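Response Times Are the Wrong Number to Publish

Each October the Pornthorpe housing office puts out its repairs figures, and each October the headline is the average time to first response. This year it fell to 6 days. The figure is correct as far as I can tell. It also says very little about whether anything was repaired.

A first response is logged when a contractor attends or when an inspection is booked and kept. If the inspector finds damp behind a bathroom wall and orders a second visit, the clock has already stopped. The second visit opens a new job with a new number. A tenant who waits all winter for a dry wall can appear in the tables as three jobs, each answered on time.

The office recorded 1,839 jobs in its family housing over the year. Of these, 508 were at an address that had reported the same type of fault within the previous six months. That second figure is in an appendix, without comment. It is more than a quarter of the total, and it deserves the front page.

Some repeat jobs are unavoidable. Roofs on the Dankwa estate are near the end of their planned life, and patching them until the replacement program reaches them is a fair use of money. Others follow from how the work is bought. Raltden, which holds the main contract, is paid by the visit. A contractor paid by the visit has no financial reason to fix the cause of a leak if sealing the joint will close the ticket. I do not accuse the firm of bad work. It is doing what the contract pays for.

The alternative is a fixed annual price per home, with the contractor carrying the cost of return visits. Vidum moved its 400 units to this basis two contracts ago. The objections raised there were that bids would come in high and that contractors would try to classify faults as tenant damage. Both are real. The first can be tested only by asking for bids on both terms. The second needs an independent inspector with authority to overrule, and a line in the budget to pay for one.

Neither change is needed to improve the reporting. The address and fault type are already held for every job. Linking them would let the office publish the time from first report to last visit, and tenants could compare that with their own experience.

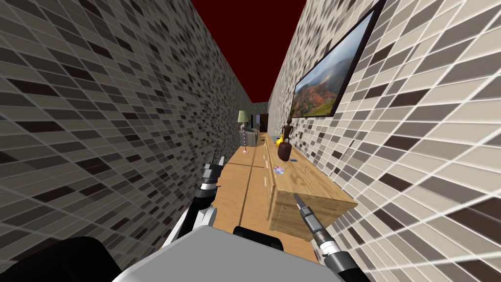 Shared areas should be counted on the same basis. At present a fault in a stairwell or hallway is logged against the block, so reports from different tenants are merged or closed as duplicates, and the date of the earliest one is lost. Keeping that date would require one extra field in the database. The office should add it before the contract comes up for renewal.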